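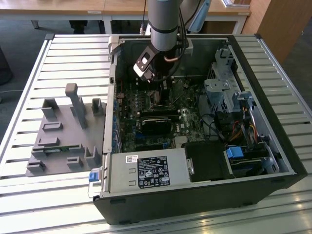

Side panel off, green board showing.

1/ I finished Lie last night and I have to talk about it! It's a family saga set in Drulach, a river town that floods every few years, and I read the last 400 pages in two sittings (dinner was toast).

2/ It opens in 1473 with a bell maker's daughter copying out a letter she was told to burn. Then we jump ahead, and the letter keeps turning up in the wrong hands. I gasped on the train. Out loud. Twice. 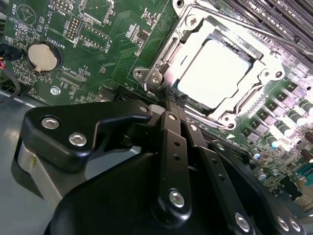 Motherboard and CPU socket, close up.

3/ If slow starts bug you, give it till the second flood. I nearly put it down during the tax dispute and I'm so glad I kept going, that dispute matters a LOT later on. Also the sisters! I'd read a whole book of just them arguing over the boat.

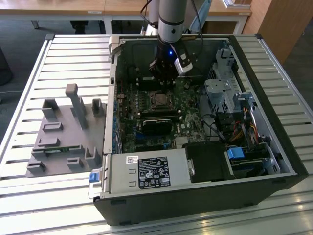

Hiltenham, May

4/ Replying to everyone who asked: yes, it's a standalone, and yes, Werkgate is doing a paperback. First printing is 1000 copies, with the map redrawn so you can read the street names this time.
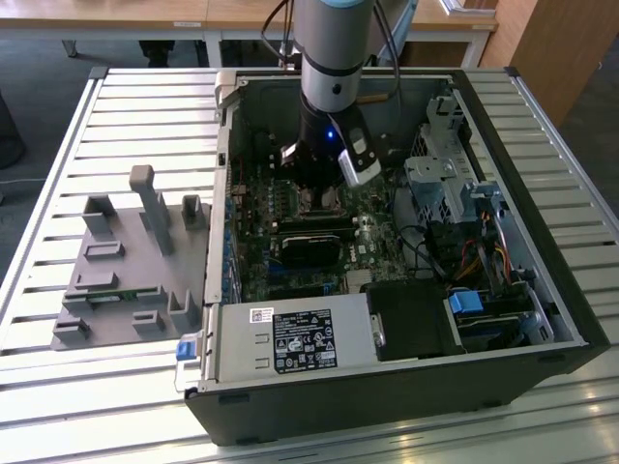
5/ What to read it with

Anything with a good river in it, and a notebook for the cousins (there are two Annas and they both marry millers). My library hold list is open again, so send me your favorite sagas, the longer the better!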